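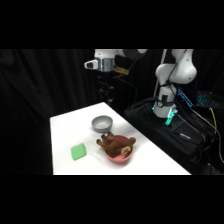
Holteck opens bench rental to outside groups

26/10/2020

Holteck has started renting out its tabletop manipulation bench by the half day. Until now the bench was used only for the company's own work and for customers who had already bought a controller. Outside groups can book it through the Arnard office, and the first slots are open now.

The service is meant for small teams that want to try a pick-and-place task with real household objects before they spend money on hardware. A booking includes the arm, the work table, a black backdrop, and an operator for the first hour. You bring your own code or use the Yusof task editor, which is already installed on the bench computer. You can also bring your own objects. The bench keeps a box of basics such as bowls, sponges and soft toys, and most people seem to start with those.

A half day costs 220 dollars. A second half day booked at the same time costs 60 dollars less. Recordings of your runs are yours to keep, and Holteck will copy them to a drive if you bring one. It doesn't keep a copy after you leave unless you ask.

We booked a half day in March, when the service was still on trial, and set up a simple tidying job: move a plush toy between bowls and put a sponge back in its spot. Setup took longer than we had planned. The task editor is easy enough to follow, but the grip settings are buried two menus down and the printed guide shows an older version of the screen. The operator, Melati Latuheru, had us going in a few minutes once we asked. Ask early.

The hard items were the soft ones. A bowl has a rim in a known place. A plush toy lands differently each time, with its legs over the side or its face down, and our first grip plan only worked when it lay flat. We rewrote it twice and still ended the session with a plan we would call fair. The sponge gave us no trouble. By the end we had logged over 522 moves, counting the bad ones.

A few notes if you plan to go. The room is kept dark apart from the table, so bring a small lamp if you take notes on paper. The table cover wrinkles and should be pulled flat between runs. There is one desk for visitors, and a third person will be standing. Parking is behind the Grestach building and the gate closes at six.

Holteck says a longer rental, by the week, is being looked at but has no price yet. We would like to see the guide brought up to date first - it is the one part of the service that feels unfinished. For a team that only needs to find out if a task is worth doing, the half day is a fair deal.

Bookings are taken by phone or at the front desk in Arnard. Cancel the day before and you can move your slot at no charge.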